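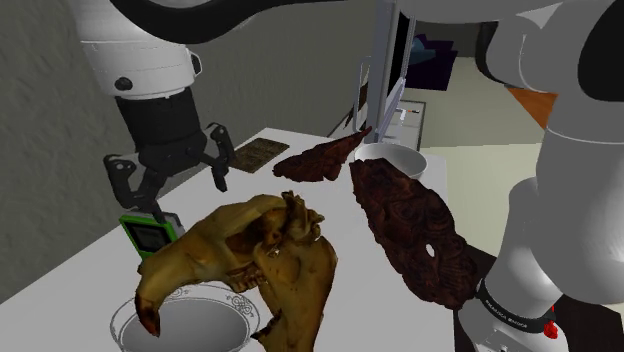 House rules for the tabletop scenes

Skull near the front, bowl under its snout, gripper open over the little green device. This is the render I bring up whenever somebody new asks me why we need rules for a simulated table, and then we usually talk for an hour!

I'm Rosalind Pettigrew and I look after scene checks on Koval, our tabletop arm project at Enuvico. The rules started as a note to myself, then Orest Kravchuk wanted a copy, then the Clulance people did, and now they live on this page next to the picture so I can stop forwarding the email.

Odd shapes are welcome

I love a weird prop. Boxes and cans are fine for a first day, but that skull has a long curved snout and knobbly bone everywhere, and you can't plan a grasp on it by habit. Our rule is one properly awkward object per scene, with a collision shape that follows the form you see. A plain box around something like that doesn't pass (I check, sorry).

Big flat things count as obstacles

The large dark reddish-brown slab lies between the back bowl and the base of the arm. Please don't treat a thing like that as decoration. If it's on the table it goes into the planner's world, holes and ragged edges included. Viorica Crăciun wrote this one after reading through a batch of logs in which the planner had never heard of half the props.

Name things so they can't be mixed up

Two bowls, one with a scrolling pattern on the rim and one plain. "Bowl" is no good as a name here, and neither is "bowl_2" if you ask me. We write patterned_bowl and plain_bowl, and the task text has to use the same words. Same goes for the two wrinkly pieces on the right: call them small wedge and large slab, and leave it to the artists to argue over whether they're meat or bark.

Leaning objects get a settle test

The green device stands at an angle, and anything that leans makes me nervous. Run physics for 5 seconds with the arm parked before you save the start pose. If the object creeps, fix the pose or the friction and run it again. Yurii Onyshchenko likes to freeze objects in place to save time. No freezing, Yurii.

Keep the arm out of its own way

The links come around the table on the right while the gripper works on the left, so self-collision stays on. Always, even for a quick demo! We also cap tool speed at 200 mm per second whenever the fingers are close to a prop. Nothing can get hurt in a simulator, I know, but the same settings files get copied over to the real cell at Presard and I'd like them to arrive sane.

Leave the room alone

Sofas, walls, panels, whatever the room comes with: leave it in for the final check. Miroslava Prokopenko used to strip it all out because it renders faster, and the camera tests came back lovely and useless. Strip it while you're building if you like, then put it back.

Before you send me a scene

Run it from 3 different random seeds and attach the contact logs.
Put the units in the file header. Meters, please.
Write down who built it and who looked it over (two people, and they can't both be you).
Give me until the end of the day if it lands after lunch.

The long checklist has 14 items and sits in the Koval folder, next to the templates. If your scene breaks one of them for a good reason, write the reason in the header and I'll probably say yes. The September set is still open, and I've got room for a few more skulls.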